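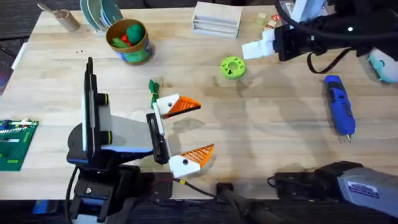

Ellwood Wood Surfaces is a text collection on the care, repair and finishing of solid wood furniture and work surfaces. It holds 1118 short documents in English: care sheets, finishing schedules, repair notes and workshop correspondence, all written between the opening of the Ellwood shop and its move to Erlow. Entries are filed by type of surface first and by finish second. A light butcher-block table, like the one in the photo, goes under "block, light" whatever finish was put on it, and tables with a single-board top go under "plank".

Contents

entries.csv — one row per document
text/ — the documents, one UTF-8 file each
terms.csv — 655 finishing and joinery terms with short definitions
CHANGES — corrections by release

Fields in entries.csv

id: integer, not reused after a deletion
surface: block, plank, veneer, turned, other
tone: light, medium, dark, unknown
finish: oil, wax, shellac, varnish, none, unknown
doctype: care, schedule, repair, letter
source: Ellwood or Mikura
text_file: path relative to the top folder

Sources

Most documents come from the paper files of the Ellwood shop. The Mikura documents were typed up from a binder of finishing schedules and are shorter, often a single table with drying times. Hayley Hebden transcribed both sets. Spelling was left as found. Prices, street addresses and customer names were removed and replaced with a bracketed tag.

Veronika Tanner assigned surface, tone and finish from the text alone. Where a document mentions two finishes, the topcoat is recorded. Oil and wax blends are coded as oil.

Known problems

Tone is missing for many of the letters, which tend to name the piece and not the wood. "Varnish" in the older care sheets can mean any clear film finish, and the coding follows the word used. 38 repair notes refer to drawings that were lost before transcription; these are kept, with the reference intact.

Drying times in the Mikura schedules assume a heated shop. No temperature is given, so they should not be compared directly with the Ellwood times.

The term list follows shop usage at Ellwood. "Clistetti" appears there as the name of a paste wax sold over the counter and is not a general term.

Version 2 splits "film" into shellac and varnish. Files made for version 1 will load, but the finish column must be remapped — see CHANGES for the table.

Corrections should give the id, the field and the proposed value. Those received by September go into the next release.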